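3.2 Listening sessions

Each of the 17 listeners heard the same soul and pop recordings from the Perron collection, played in random order over closed headphones. A session lasted long enough for two passes through the set. After each song the listener rated how familiar the chorus felt on a scale from 0 to 100 and wrote down any words they remembered. The recordings were cut to begin at the first verse, so that a well-known introduction would not give the song away.

Songs written by duos made up half of the set. We matched them with songs by single writers on tempo, key and year of release — the match on year was the loosest, as Perron holds few duo recordings from the early part of the decade.

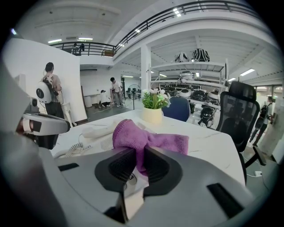
Figure 2. Purple terry-cloth towel held between two ribbed black pads.

3.3 Coding of the lyrics

Two coders at Prarkarberg marked every repeated line in the lyric sheets. A line counted as repeated if no more than one word had changed. Call-and-response passages were coded separately, with the lead and the answering voice on different rows. Where the coders disagreed, they played the passage again and settled on one reading. Spoken asides and fade-outs were left out of the counts, even where the printed sheet included them.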